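A morning at the Pamaten recycling plant, Clatstead

The plant is at the far end of Clatstead, past the builders' merchant and over the level crossing. I took the 36 bus, which stops by the gate. Tours have to be booked and the groups are small. There were seven of us, plus a guide from the site office who gave out orange vests and ear plugs before we went anywhere.

You start upstairs in the education room with a short talk about what the lorries bring in. The plant takes household recycling from Clatstead and from Cenatdale, and it all arrives mixed. Glass is the heaviest part of it and film is the most trouble. Carrier bags and bread bags wrap themselves round the rollers, and the line has to be stopped twice a shift so that someone can cut them free.
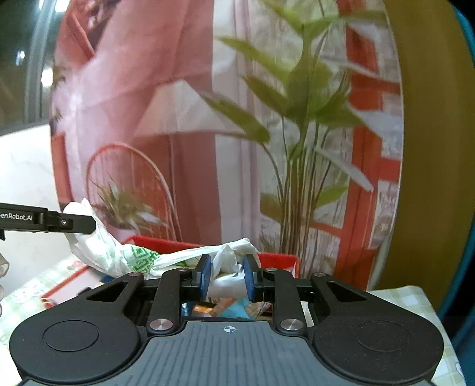

After the talk we went along the walkway above the tipping hall. The smell is sour but you get used to it. The noise is worse, and beyond the first drum it was hard to hear the guide at all – stand near the front if you want to ask anything. Paper and card go off to the left, cans are pulled out by a magnet, and the rest carries on to the picking cabin, where people work in pairs on each side of the belt.

The bale store is outside, under a roof. Each bale is tied with wire and has a number sprayed on it. I was standing next to 134, which was all drinks cans and still had a few wasps round it.

Tea was back upstairs. I asked about yoghurt pots and was told to rinse them and leave the lids off.

The tour is free and takes 2 hours. Wear flat shoes, as the stairs are open metal. The bus back to town goes from the other side of the road.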